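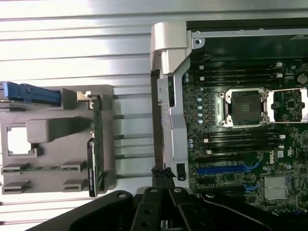
One reader wrote in within the hour to say the stop at Plemby should have come much sooner, as the arms had been closing too hard for most of October.

Zarkero has halted robot work on server boards at its Plemby repair centre after a gripper failed to release a part on the night shift. Nobody was hurt. The arm kept pulling until the cell's safety stop cut in, and a memory latch was broken.

The company said a worn force sensor was to blame. Drarer, which supplies the sensors, has recalled 200 of them. Zarkero has replaced 19 so far and will check the rest before the line restarts.

Until then, boards are being stripped by hand -- 70 a day, against 200 with the robots. Customers at the Tam depot have been told to expect delays. Zarkero said staff must stay outside the cell guards while any arm is powered, even when it is not moving.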